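Khadija Bouzid
8 Sep 2020

Thread on scaffold ties, from the Avirora job. We lost 4 days in July to a tie pattern that looked fine on the drawing and was wrong on the wall. Notes for anyone running a sheeted scaffold on an old masonry facade.

Background: five-story brick building, street side, independent scaffold on the full elevation. Dokska supplied and erected. Hodis did the tie design. We were the GC and signed for it, so the miss is ours as much as anyone's.

The original design was for an open scaffold. Debris netting was added later at the city's request. Netting raises the wind load on the ties a lot, and solid sheeting raises it more. The tie spacing was never rerun for the netting. That was the first error.

If you take one item from this thread: any change to the cladding of a scaffold goes back to the designer before it goes up. Netting, sheeting, banners, a sign for the leasing office. All of it.

Second error was the anchors. The drawing called for expansion anchors in solid brick. The upper two stories turned out to be a single wythe over a cavity, rebuilt at some point with softer units. Expansion anchors in that material spin or crack the brick when you torque them.

We found it during pull tests. Test load was set by Hodis. Lower levels passed. On the top lift, 2 out of the first 8 moved before reaching load, and the crew stopped there, which was the right call.

Nobody went back on the scaffold above level three until the netting was off. Taking netting down in a breeze is its own hazard, so that was done early in the morning, from the top, one bay at a time, clipped on throughout.

Replacement detail: threaded rod with injection resin and mesh sleeves in the cavity brick, through ties at window openings where we could get them. Reveal ties were proposed and we turned them down. They loosen, and someone has to check them every shift.

Cure time matters with resin. The table on the cartridge is by temperature of the wall, and a north wall in the morning is colder than your phone says. Morsy's site lead taped a cheap surface thermometer to the brick and wrote the reading on the tag. Good practice, costs nothing.

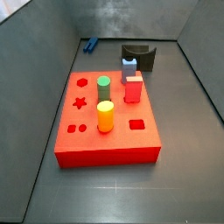
Tagging: every tie now has a number painted on the tube and a matching line in the log. Date set, anchor type, test result, initials. When a trade takes a tie out to get a window in, the log shows a gap and the foreman goes looking for it.

Trades will take ties out. Window installers, masons, the guy running conduit. Put it in the subcontract that only the scaffold crew touches a tie, then walk the elevation anyway.

Base plates, since someone asked in replies. Sole boards under every standard on the sidewalk side, full length, none of the offcuts we found at the east end. There is a vault under part of that sidewalk. We got the structural drawings for it before loading, and you should too.

Inspection: before first use, weekly, and after any wind or alteration. Check your own state's rules for who counts as a competent person. A tag at the ladder with last week's date on it means the scaffold is closed.

Cost: the retest and new anchors were cheap. The idle masonry crew was the expensive part. A redesign for netting before erection would have been a few hours of an engineer's time.

Will post the blank tie log once I strip the project info out of it. It is one sheet, fits 200 ties if you use both sides and write small.

Correction to the post on resin: the sleeves go in the hole first, then the resin, then the rod with a slow twist. I left the sequence out and two people have asked.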